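How does a robot learn to fold your clothes?
Kids' Corner — by Jaruwan Boonyarit

Quick question. When you fold a T-shirt, do you think about it? Probably not. Your hands just sort of go. Arms in, flip, done. Off to play.

A robot can't do that. It needs software — the set of instructions that tells a machine what to do. And folding is a really, really hard thing to write instructions for.

Why's it so hard?

Think about a brick. Pick it up, put it down, turn it over. Still brick shaped. Now think about a jumper. Pick it up by the sleeve and it droops. Pick it up by the middle and it's a blob. Same jumper, heaps of different shapes!

So the software has three big jobs.

Job one: seeing

A camera takes a picture. To you it's a shirt. To a computer it's just numbers, one little bunch for every dot of colour. The software has to work out which dots are shirt and which dots are table. Then which bit is a sleeve. Then where the edge is. The grown-up word for this is perception.

Job two: planning

OK, found the sleeve. Now what? Grab it first or last? Go left or right? The software makes a list of moves, in order, a bit like a recipe. Get the order wrong and you end up with a knot.

Job three: control

This is the moving part. How fast, how far, how hard to squeeze. Squeeze too soft and the cloth slips out. The software checks and fixes, checks and fixes, many times every second. You do the same thing when you carry a full glass of milk — tiny fixes all the way to the table.

So who teaches it?

People do! Nobody could write a rule for every wrinkle, so people show the computer instead. They do the job over and over with a gripper tool in their hand, and a camera on the tool records it all. Each go is called a demonstration. Anong Sukprasert collects them for a project called Nekano, which has 1067 so far. She wants 3000. That's alot of laundry.

Then the computer looks through them all and hunts for patterns. That's called training. After that it gets tested on clothes it hasnt seen before.

Try it yourself

Grab a friend and a T-shirt. Your friend is the robot. You're the software. Tell them how to fold it, using words only, and they have to do exactly what you say. No guessing! "Fold it" doesn't count. Fold what? Where? Swap after 3 goes.

Tricky clothes

T-shirts are the easy ones. Jackets are meaner. Think of all the parts the software has to find before it makes one move — a collar, two sleeves, buttons, pockets, a lining that's a different pattern from the outside. A navy blue suit jacket on a bed is a good puzzle, with its dark buttons on dark cloth and four more little ones in a row on the cuff. And the blanket under it has big pink, red and orange flowers, so the computer also has to learn that flowers aren't jacket. The gripper has two fingers with a blue pad on each, and that's all it gets to pinch with. Try picking up your school jumper with just a thumb and one finger on each hand and see how you go.

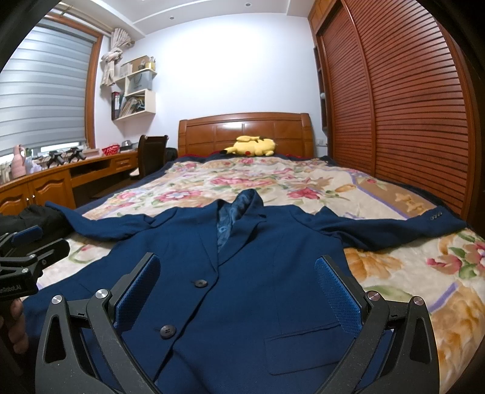
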